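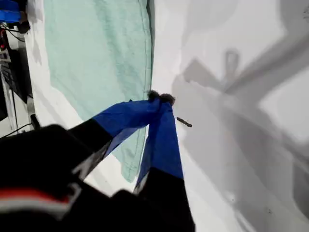 **Wureretti Swimming Club › Members' board › Kit, Towels & Laundry**

## Thread: fluff on the green towels

**zinia_lane2**
Right. I've taken charge of the club towels, a job I got by being in the loo when it was discussed. The mint green ones shed. They also collect. I found a dark bobble of fuzz by one of them, about the size of a thing you'd rather not find in your ear, and I have no idea what it's off. It certainly isn't green.

Is this a washing problem or a drying problem? I've been doing them at 60 with everything else.

**dijkstra_backstroke**
"With everything else" is your problem. What else?

**zinia_lane2**
Bath mats. A fleece. The bobble hats from the cold water lot.

**dijkstra_backstroke**
Well, there we are then. Wash the green on its own, no softener, half a load at most. Softener coats the loops and then they won't dry anyone.

**pullbuoy37**
Disagree about the softener. A capful never hurt a towel. Mine are 26 years old and still going.

**dijkstra_backstroke**
I've used your towels. It's like being dabbed with a crisp packet.

**pullbuoy37**
That's the line drying, and it's good for the circulation.

**Trodimov**
Dark fluff can be picked off by hand when everything's dry. Don't rub it, you only push it in. Give the towel a hard shake outside first, then go over it with a damp rubber glove. I did the whole cupboard that way in May and only swore at two of them.

**zinia_lane2**
Tried the glove. It works, annoyingly. Now for folding, where I expect no trouble whatsoever.

My method so far is to lay it flat, pinch the edge, bring it over, smooth it down. It goes well until the cloth bunches up where you've got hold of it and you have to start again. 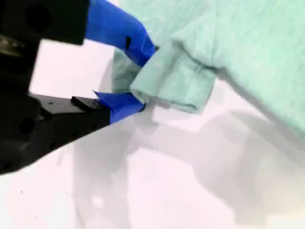 ## Page 2: folding (split from the fluff thread by a moderator)

**pullbuoy37**
Thirds lengthways, then in half. Fits the shelf.

**dijkstra_backstroke**
Halves, then halves again. Thirds is for hotels.

**Trodimov**
Take hold nearer the corner and you'll get less bunching. If you grab the middle of an edge it always ruckles up.

**pullbuoy37**
Or roll them. I'd roll them, 100 per cent, if the shelf were deeper.

**dijkstra_backstroke**
You just said thirds.

**pullbuoy37**
I contain multitudes. Also the shelf is 37 cm deep, I measured it.

**zinia_lane2**
I'm doing halves because I've already done most of the pile in halves. Anyone who wants thirds can come down on Saturday and do them again. Bring your own rubber glove, and will whoever owns the brown bobble hat please check it for missing parts.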